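Subject: Re: [cell-users] Eberhard open day, is it worth the drive?
From: Desta Weldu
To: cell-users list

Pirmin Berchtold wrote:

> Did anybody go to the Calto open day in September? We're being asked to look at
> Eberhard for the harness bench and I'd rather hear it from a person who isn't
> selling it. What I want to know is
>
> 1. does it do loose wire, or only the connectorized stuff in the brochure
> 2. how much babysitting
> 3. what would I need to ask for if I got them to come to us
>
> We run over 900 short harnesses a week through Zuston and the sorting is the
> part everyone hates.
>
> Pirmin

Pirmin, I went. Two hours each way, so take the mood of this accordingly.

The morning was slides, and most of the slides were the Dudetport integration, which I don't use and neither do you. If you skip one part, skip that. They put up a figure of 2,000 wires per shift. I asked whether that was one cell or a line of them, and whether a wire that gets dropped and picked again counts once or twice. The man presenting said he would get back to me. He hasn't.

After lunch they let us stand at the cell, and I'll give them credit for that much. It's a two-arm setup in a light-walled enclosure with a white table and perforated baskets along the back. The wire was loose on the table in a tangle, dark stuff mostly, with more of it in red and brown in the baskets. No fixtures holding it that I could see. So on your first question, yes, they are at least trying loose wire, and in front of customers.
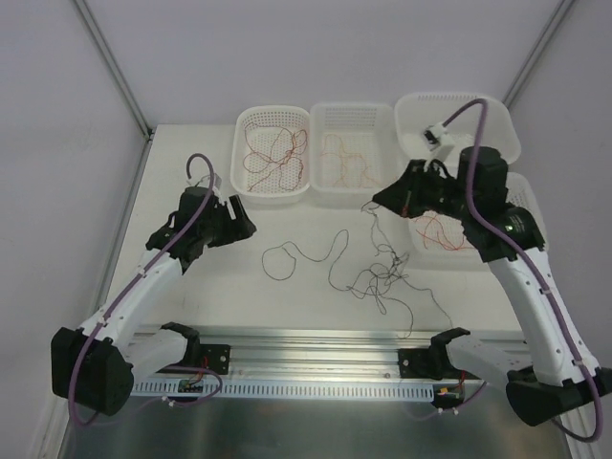 1. Loose wire

Trying is the word I'd stick with. A basket of sorted wire at the end of a demo tells you very little if you weren't shown what it looked like at the start, and people kept drifting in and out of the group, me included. I watched a stretch of it closely. Getting hold of something in a pile is easy enough for a gripper. Getting hold of one wire and leaving its neighbors behind is your whole job at the bench, and I didn't see enough of that to tell you it works.

I asked if we could swap in our own wire. I had 17 pieces of our thinnest gauge in my jacket, cut that morning for this purpose. Answer was no, something to do with the setup for the day. Fine, maybe so. I'd have said yes if I were confident in it.

2. Babysitting

Couldn't get a straight answer. The brochure says "minimal supervision" and the engineer at the cell, who I liked a good deal more than the presenter, said it depends on the wire. When I asked him what happens when both arms have hold of the same strand he said that was a good question and that they'd seen it. I wrote that down word for word.

Both arms do work the middle of the table at once, and that is where I'd look hardest. The purple cables on the arms loop up above the grippers, and I spent a while wondering how those behave over a year of shifts next to stock that wants to snag on everything. Nobody else in the group seemed bothered by it.

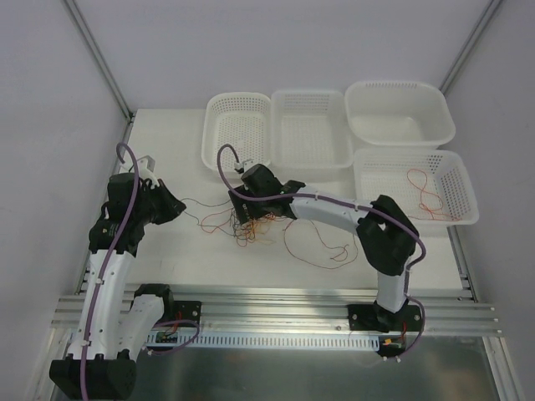 Eberhard cell at the open day, both arms in the middle of the table, red and orange wire under the right gripper

3. What to ask for

If you get them on site I'd insist on this, in writing, before they unload:

- your wire, your baskets, tipped out by one of your people
- one full run of 900 with no edits and no pauses for questions
- somebody from your bench holding the stopwatch
- a tally of every time a hand goes into the enclosure, for whatever reason
- the price of replacement cables and gripper fingers, since the quote I saw had neither

Ask them too whether Zuston is supported directly or only by way of Dudetport. I got two different answers from two different people before coffee.

I don't think it's a bad machine. The hardware looked tidy, a rail across the front with the cable duct running along it, and the boards are where you could get at them without taking the table apart. But I've been to four of these days for various vendors now and I've come home with the same tote bag and the same brochure language every time – and our wire still gets sorted by hand. I'd want to see a bad hour on that cell before I'd sign for a good one.

Is it worth the drive? For you, since it's only 40 minutes, probably. Go for the afternoon and find the engineer. For anyone farther out I'd wait and make them come to you.

If somebody on the list has one running in production and not in a showroom, please speak up, I'd like to hear how many times a day you open the door.

Desta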